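Home Topics Ask Members Log in

Dental > Low-cost care

Dental school clinic for a partial denture, has anyone been through the whole thing?

mostwood_marigold
16 Dec 2019

Hello all! I've been reading this board for ages and finally have something to ask. I'm missing several lower back teeth, mostly on the right side, and I've gotten very good at chewing on the left and smiling with my mouth shut. My regular dentist here in Mostwood retired last August, the office that took over his patients doesn't accept my plan, and the price they gave me for a lower partial made me laugh out loud in the chair.

A woman at my library told me the teaching clinic in Istard makes partials with students doing the work and instructors checking it. I called and they were lovely! They said the screening visit is $60 and that I'd find out then whether I was "a good student case." I didn't think to ask what that meant until I'd hung up, naturally.

So I have a whole pile of questions. What happens at screening? Do they just look, or is it x-rays and everything? How long are the visits? I work mornings and the drive is not short. Will they want to fix other teeth first? I know I have at least one old filling that's gone ragged. And what does eating feel like in the first weeks with a partial? I'm excited about apples. I haven't bitten into an apple properly in years and I think about it more than a grown woman should.

I'm not scared of students, by the way. I trained as a hairdresser and somebody had to be my first haircut. I'd just like to know what I'm signing up for so I can plan my work schedule. Thank you in advance, you're such a helpful bunch!

canal_walker

Yes yes yes, do it! I had my lower partial made at the Istard clinic and I would go back tomorrow. Let me tell you everything I remember, and forgive me if it comes out in a jumble.

Screening first. It was long but easy. They took my blood pressure, went through my medications (bring a written list with the doses, mine was on the back of an envelope and the student was very polite about it), took a full set of x-rays, and then an instructor came by and looked at everything. I did not get any treatment that day. At the end they told me they would match me with a student, and that the match could take a while. Mine called me a few weeks later, and I was so pleased I took the call in the middle of the grocery store.

"A good student case" just means your mouth needs the kind of work somebody in the class has to learn. Too simple and they may not have a use for you, too complicated and they send you upstairs to the residents, where it costs more but still less than a private office. A lower partial with a few fillings sounds exactly like what they want, although they'll have to see you to say so.

Now the visits. They are LONG. Plan on half a day, every time. The student does a step, raises a hand, and waits for the instructor to come over and check it, and the instructor may be on the other side of the floor with somebody else. I brought a paperback and finished it. The good part is that every single step gets checked by a person who has done it for years. When my student wasn't happy with an impression, she took it again, and then she took it again after that, and I have never had a dentist be so careful with me.

They do have afternoon sessions, and you should ask for those right at the start, when they're filling in your paperwork. If you wait until you're matched you may be put with a student whose clinic block is in the mornings, and switching is a headache for everybody.

They WILL want to do the other work first, so expect that ragged filling to be dealt with before anyone measures you for anything. It makes sense when you think about it: the partial clasps onto the teeth you have, so those need to be sound. I had a deep cleaning and a couple of fillings, and then the partial. It felt like forever while it was going on and now I can hardly remember it.

Money: my partial came to $175 after the assistance fund they have there. Please, please ask about the fund. It isn't on the price sheet. You fill in one page and attach a pay stub or a benefits letter, and the billing window tells you what they can take off. I can't promise you'd get the same, it depends on your household and on what's left in the fund that season, but it takes no time at all to ask.

Eating! The first week is peculiar. Your mouth thinks the partial is food and makes a lot of spit. Eggs, soft noodles, soup, fish. Cut everything small and chew on both sides at once if you can manage it, it keeps the thing from rocking. I read the newspaper out loud to my cat to get my S sounds back, and by the end of the second week I sounded like myself again. If you get a sore spot, go back and let them adjust it. Don't file it yourself!! I know somebody on this very board who did.

About the apple: slice it to begin with. I was back to biting one whole eventually, a soft one, over the sink, grinning like a fool. You'll get there!

ruvorent_rick

Went to the one in Tavares, not Istard. Took too long for me. Parking garage is a rip off. Teeth are fine.

second_shift_sue

Adding a few practical things to canal_walker's wonderful answer, because I've been through the teaching clinic with my mother and then again for myself.

Ask your old dentist's office for your records before you go, even though he's retired. The office that took over has to be able to tell you where the charts are. If you have recent x-rays the clinic might accept them and you'd skip that part of the screening. They turned down my mother's for being too old and took mine, so it's worth the phone call.

Be on time, and I mean early. At Istard they give you 20 minutes of grace and then the chair goes to someone else, and your student loses the session too. If you miss too many they close your chart. I've never found them unkind about it when I called ahead. We had snow one morning and they moved us without a word of complaint.

Think about the school calendar. The clinic shuts between terms, and there's a stretch in summer when the graduating students have left and the new ones haven't started. My mother's partial was at the wax stage when that happened and she got handed over to a new student, who was terrific, but it added a good bit of waiting. If you start in the new year you should have a nice clear run at it.

For the drive, there's a shuttle from the Ruvorent park and ride that stops outside the clinic door. It runs every hour in the afternoon. I used it each time and did my knitting.

Cleaning the partial is simple. Take it out at night, brush it with a soft brush and plain dish soap or denture cleaner (regular toothpaste scratches it), and leave it in water in a cup with a lid. Fill the sink partway or lay a towel in it before you start brushing, in case it jumps out of your hand. Mine jumped. It landed on the towel and I felt very clever. Brush your own teeth well too, especially where the clasps sit, since food loves to hide there.

And give yourself a little grace with it. My mother hated hers for the first five days and wore it in her coat pocket. Then she went to a wedding, wanted to eat the steak, and she's worn it ever since. She'd be so cross that I told you that!

One more thing on the consent forms: they'll hand you a stack. Take your time, ask what each one is. One of them is permission for your x-rays to be used in teaching, and you can say no to that one and still be treated.

Comments

mostwood_marigold
Oh, you are all marvelous! I've printed this page and put it on the fridge. I called back about afternoons and they wrote it right on my screening form. I also asked about the fund and the lady at billing sounded delighted that I knew to ask. Records request is in. I'm practicing on the newspaper already, though I don't have a cat, so the fern is getting it.

ruvorent_rick
Forgot to say the Tavares place validates parking if you ask at the desk. I did not ask.

lavender_and_lint
Does anybody know if they do uppers and lowers at the same time? I need both and would love to get it over with in one go.

second_shift_sue
@lavender_and_lint My mother's neighbor had both done together. They like to, because then the bite gets set up as a pair. More visits, though, so bring more knitting.

canal_walker
So happy for you, marigold! Tell the fern hello. I forgot one thing, and it's a big one: keep eating on it even when you'd prefer to leave it in the cup. The folks I know who gave up were the ones who only wore theirs to go out, so it felt brand new and strange every single time.
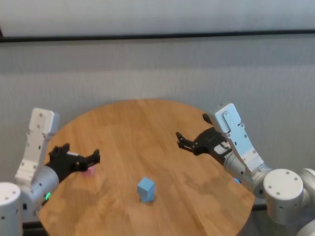

Wear it around the house, wear it while you do the dishes, wear it to talk on the phone. Take it out at bedtime and let your gums have their rest. And when you have your first apple, come back and tell us what kind it was! I'm voting for a McIntosh, they're nice and soft.

Home Topics Ask Members Back to Low-cost care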